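Small Towns Should Keep Their Own Rental Housing Records

Mar 15, 2026

The regional housing authority proposes to close the records office in Gonville in October and to move its work to Skombridge, 54 miles away. The same plan would take in the offices at Trarnska and Lavoie. The authority describes this as a matter of efficiency. This organization believes the plan should be withdrawn.

Gonville has 3,000 rental units, most of them in buildings with no more than seven apartments. The owners are mainly local people, and many of the tenants have lived at the same address for years. When a dispute arises over a deposit or a repair, both sides need to see the inspection file, and they often need to see it the same day. At present they can walk to the office and ask for it.

Under the plan, a request would be sent to Skombridge and answered within 15 working days. A tenant who has been given notice may not have that long. A landlord who wishes to show that a furnace was replaced may miss a hearing date. The proposal sets out what the authority would save on rent and staff, but it gives no estimate of what the delay would cost the public.

Supporters of the plan point out that most records can now be scanned. We agree, and we have asked for scanning to be paid for in each of the last two budgets. Scanned files still have to be read by someone who knows the town. Street numbers in the older part of Gonville were changed twice, and the older files at Lavoie are arranged by the name of the first owner. Clerks in those offices can find such papers quickly. A central office would have to learn the work from the beginning, and the plan provides no time for training.

There is also the question of trust. People are more willing to report a broken stair or a bad heater when they can speak to a clerk across a counter – and when they expect to see that clerk again.

A fair middle course is open to the authority. Skombridge could hold the digital copies and handle billing, while the three local offices remain open on shorter hours. 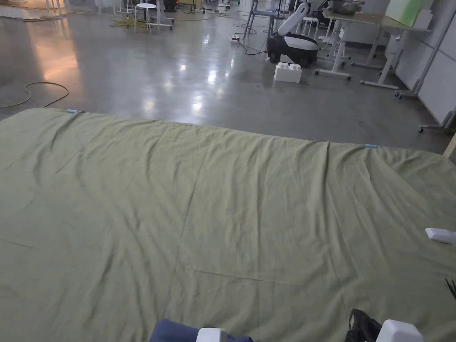 We ask the authority to put that option before the public in writing, with full costs, and to allow a proper period for comment before any lease is ended.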